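# Guillot Laundry Soap Bar

**Unscented. 5 oz bar. Sold singly or in a box of 3.**

The Guillot bar is a hard, off-white block of soap that smells like soap. We mention this early because a fair number of people write to ask which scent it comes in, and we would like to save everyone the postage. It comes in none. If you want your shirts to smell like a mountain meadow, we carry other products, and so does every gas station.

It's meant for the parts of the wash a machine handles badly: collars, cuffs, underarms, sock bottoms, the knees of anyone under ten. You wet the spot, rub the bar on it, work it with your fingers or a soft brush, leave it alone for a while, and then wash the thing the way you normally would. The whole method fits on the wrapper with space left over, and Padmavathi Chettiar, who designed the wrapper, has so far resisted putting a leaf there.

## Using it on sports clothes

Polyester holds on to body oil the way an uncle holds on to a parking grievance. The shirt comes out of the dryer smelling fine, you put it on, you warm up, and there it is again, last season. More detergent tends to make this worse. Fabric softener makes it much worse, and we'd ask you to keep it away from anything you sweat in.

Turn the shirt inside out first. Soap the underarms and the back of the neck, plus the strip across the shoulders if you carry a bag. Give it 55 minutes. We tried shorter and we tried overnight, and overnight mostly gave us a stiff shirt and a sink nobody could brush their teeth in.

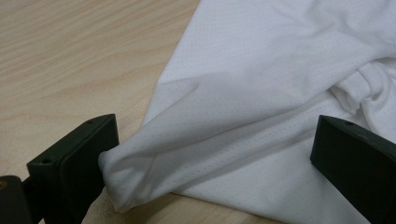 Go easy with the brush on knits. A nail brush is fine, a grill brush has been attempted, and we were sent the results. Printed numbers and names should be soaped from the back only, with fingers, and if the lettering is already peeling then no soap on earth is going to talk it out of it.

Rinse until the water stops looking cloudy before the shirt goes in the machine. The bar is low on suds but it isn't magic, and a front loader with strong opinions will stop mid-cycle if you send it a soapy load.

## What it does well

- Sweat and deodorant buildup on cotton and polyester
- Collar rings
- Grass, if you get to it the same day
- Salad dressing, butter, most dinner

## What it does badly

- Ink. It will make a small blue spot into a large blue spot.
- Rust
- Old turmeric, which we have come to respect
- Wool and silk. Please don't. The bar is alkaline and they are not built for it.

## Details

| | |
|---|---|
| Weight | 5 oz |
| Form | Hard bar, unwrapped edges may crumble slightly |
| Scent | See first paragraph |
| Color | Off-white, darkens a little with age |
| Water | Cold or warm, up to your care label |
| Packaging | Paper wrapper |

Store it somewhere it can drain. A bar left sitting in a puddle turns to paste by the end of the month, and we get letters about that too. The Cavix ridged dish fits it properly. The Lurnura tin is nicer looking and holds water like a birdbath, so use that one for travel, with a dry bar.

## Shipping and returns

Orders over 70 dollars ship free, and that is a great deal of soap. Add a Nusora brush to get there if you must.

We take back unused bars in the wrapper. We also take back used ones if you're unhappy, though you're welcome to keep the soap and just tell us what went wrong. Zinhle Mthembu reads all of those and answers most mornings before 9, often with a follow-up question about your water.

Restock is due in December. Single bars are still available, boxes of 3 are not.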